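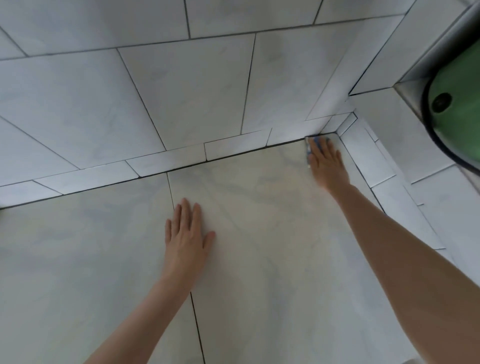 Bathroom floor and wall base: turnover checklist

Wustum House, upper bathroom
Checked by: Areeba Niazi
Month: February

1. Floor grout lines
Result: Pass with comment
Scrub with a small damp sponge, along the joint and then across it. Grout here is dark gray, so soap film shows up as a pale haze. Look at it from low down with the light on.
Comment: Haze left in 2 joints by the door. Redone the same morning.

2. Joint where the floor meets the wall
Result: Pass
Press the sponge edge into the joint and work toward the corner. Check for gaps, soft spots and crumbling.
Comment: Firm all the way along. No gaps.

3. Border strips at wall base
Result: Pass with comment
The short tiles collect residue on their top edge. Wipe the edge and the joints between strips.
Comment: One strip sounds hollow when tapped. Not loose. Check again next turnover.

4. Large wall tiles
Result: Pass
Wipe from the top down. The gray veining hides streaks, so run a dry hand over the surface as well.

5. Floor tiles
Result: Pass
Look for chips, cracks and raised edges.
Comment: Faint cloudy marks are part of the tile pattern. Please stop reporting them as stains.

6. Slip check
Result: Fail, then pass
Rinse twice and leave the floor for 20 minutes before walking on it.
Comment: Still slick after the first rinse. Too much Drinus in the bucket. Use one capful.

7. Cleaner and supplies
Result: Action needed
No vinegar or bleach on this grout. Never mix products.
Comment: Drinus nearly out. Sponges down to the last pack. Both added to the Nkosi order.

Open items: hollow strip (item 3), supplies (item 7).
Signed: A. Niazi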